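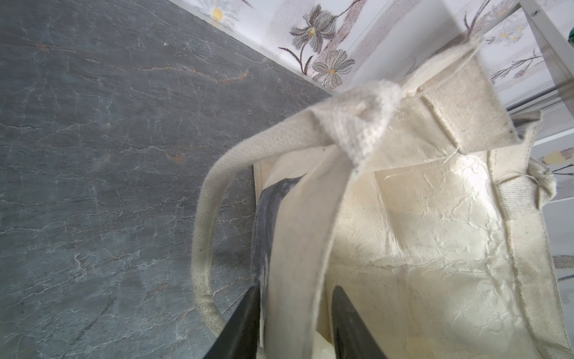

**Cell inspection, bag packing - Flatbridge site**
January 18, 2022. Checked by: Eilidh Baxter

- [x] Emergency stop tested before first cycle
- [x] Fingers clean, tips not damaged
- [ ] Bag mouth fully open before the arm goes in. *Comment: lining is wrinkled, please open it by hand.*
- [x] Produce in the bag does not stand under the finger path

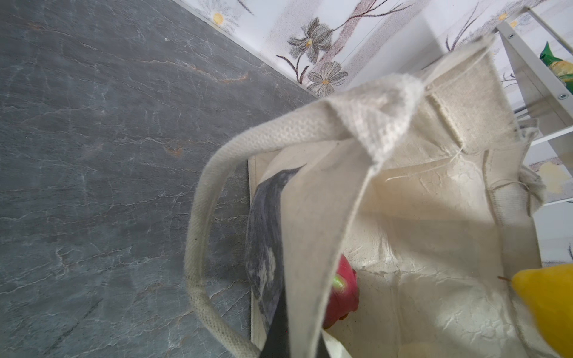
*Item 4: bag with red and yellow fruit.*

- [ ] No loose threads near the fingers. *Comment: threads are seen at the handle base. Cut them with the arm stopped.*
- [ ] Handles lie outside the work area. *Comment: not accepted. Write it in the Vanar log at each stop.*
- [x] Cable sleeve inspected - no wear found 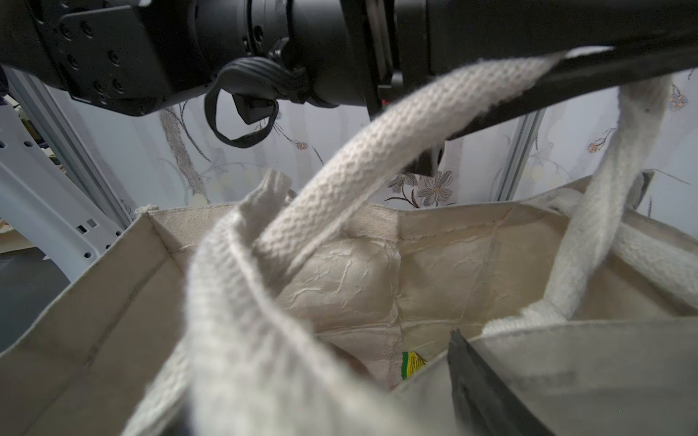

*Item 6: handle strap over the gripper finger.*

Cycle counter at start 2,762, at end 2,783. Items 3, 5 and 6 stay open. Next full inspection is in March, or at 4,000 cycles if this comes first.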